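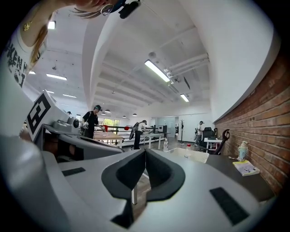
Erzsébet Antal replied that the price on the Layug two-hand kit is fine for what you get and that the subscription is where she would look harder.

mudlark_9
Where did she say that? I must have missed it. I'm at the point of placing an order and the subscription page is one paragraph long.

tin_parsley
In the old thread about hand-held grippers. Her point was that the kit is a one-time purchase, but the processing service bills per hour of recording, and failed recordings count toward the hours. I asked Layug support and they confirmed it by email. You can get a failed session credited if you report it within 9 days.

ostrander
We've had two full sets since December. What I can report:

Grippers are plastic, light gray and white. Ours have held up, including one drop onto concrete.
The black foam finger pads wear. They get shiny first and then they start to slide on smooth bottles. Order spares with the kit. Shipping on a small parts order costs more than the parts.
Marker blocks need to be kept clean. Fingerprints on the squares gave us more tracking losses than anything else we changed.
Headset is comfortable for an hour. Not for two.
Harness straps adjust well enough, though the buckles could be smaller.

The manual is thin. It covers charging, pairing and a calibration routine, and that's it. Nothing on how to lay out a table or how fast to move.

mudlark_9
Thanks. Did you compare it to the Ititz one?

ostrander
Had an Ititz on loan. Lighter in the hand, worse software. Their grip opening is narrower, so anything wider than a soda can was out for us. We sent it back.

quillfeather
I disagree on Ititz. The opening is narrower, yes, but the trigger is much better. With the Layug I get a sore thumb before lunch, and two of my people have said the same. If your objects are small I'd go with Ititz every time. Also the Ititz software was updated this spring and the export works now.

ostrander
Fair enough on the update, I haven't seen it. I still wouldn't buy one for household items. Half of what we pick up is too wide for it.

tin_parsley
Has anyone run bimanual stuff with several people in one room? The Kiltport reseller told me the headsets don't interfere with each other. I'd like to hear it from a user.

ostrander
We've had three going in one room, no interference that I could find in the logs. Wi-Fi upload at the end of the day was the slow part. Plug them in. 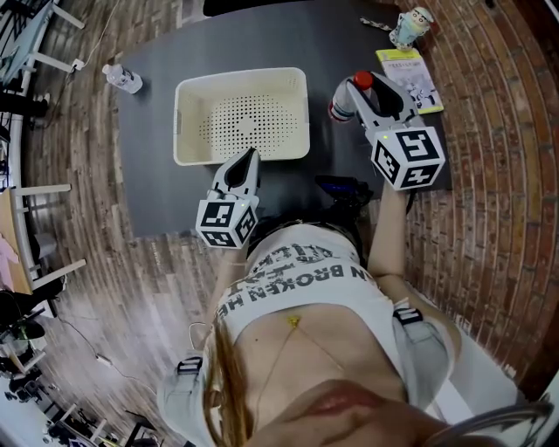

Page 2 of 9

hollis_bk
Coming in from the tabletop side. Bottles into a basket is what most people start with, and I think it's a poor test of the kit. A bottle with a screw cap gives the fingers something easy to close on. Try a thin paperback lying flat on the table. With the foam tips I could slide it to the edge and pinch it there, but I couldn't lift it from the middle. If you're reviewing this thing, put a flat item in the set.

quillfeather
Agree with that. Pens too.

mudlark_9
What happens when both grippers are low over the table and one marker block covers the other?

hollis_bk
You lose the covered one for as long as it's covered. The software fills short gaps by itself and flags the long ones. I did 101 recordings with a basket in the middle of the table and had to throw out a handful. Moving the basket back helped. So did telling people to look at their hands.

ostrander
Same here, we look down the whole time now. It's hard on the neck. I'd take that over redoing the sessions.

tin_parsley
Loncombe has a rental on the same kit if you don't want to buy. 401 a week for one set, both grippers, headset and harness. Deposit is separate. They wanted a signed form for each person using it, and I found that excessive.

quillfeather
The form is normal. You're recording from people's heads, and they should sign something. I'd be more worried about a company that didn't ask.

tin_parsley
I don't mind the form. I mind that it had to be on paper and mailed.

mudlark_9
Rented from Loncombe, one set, starting 11/4/22. Got the spare pads too. I'll post the number of usable recordings when I have it, with and without the paperback.

hollis_bk
Check the strap length before the first session. The rental set I had was left at the longest setting and the harness slipped off one shoulder.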